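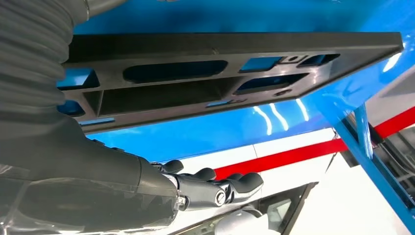
A short punch list starts with a good pre-punch walk, and the best time for that walk is a week before the client sees the building. Bring the drawings, a roll of blue tape and one person from each trade still on site. Look at fixings as well as finishes. On any plate or bracket with screw holes and slots, like the dark gray one with the long oval slot, check each hole against the shop drawing and note which ones are meant to have a fastener.

## Walk the rooms in order

Start at the top floor and work down. In each room, go clockwise from the door and finish with the ceiling. Write one item per line, with the room number first:

- 204, north wall, paint scuff at outlet
- 204, door closer slams
- 206, missing base at closet

Don't write "touch up as needed." The painter will ask where, and you will have to walk back up.

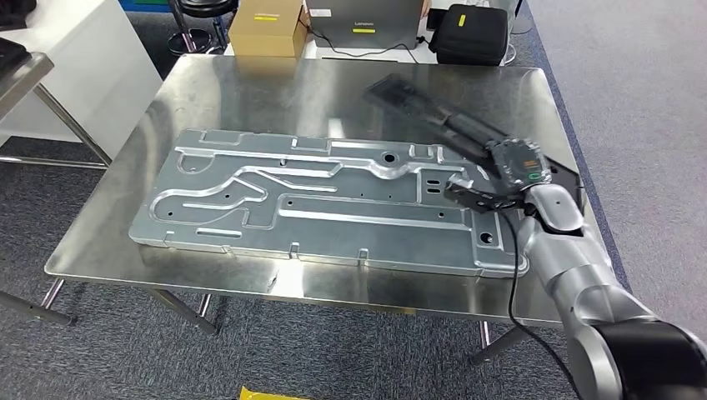
## Sort the list by trade

On the Stirnach clinic job we ended the first walk with 56 items on one sheet, in the order we found them. Iona Shearer re-sorted them by trade that evening, and every foreman had a page of his own by 7 the next morning. We have done it that way since.

Give each item a due date and a name. A company name is too loose, so put down the foreman.

## Close items out

1. The foreman marks the item done and initials it.
2. The superintendent checks it in person within 2 working days.
3. If it fails, it goes back on the list under the same number.

Keep the old numbers even after items close. Forough Heydari keeps ours in a plain spreadsheet with a column for each visit. If an item has been back 3 times, call the subcontractor's office and set up a meeting at the wall in question.

Send the final list to the architect by Thursday noon if you want a walk the following week.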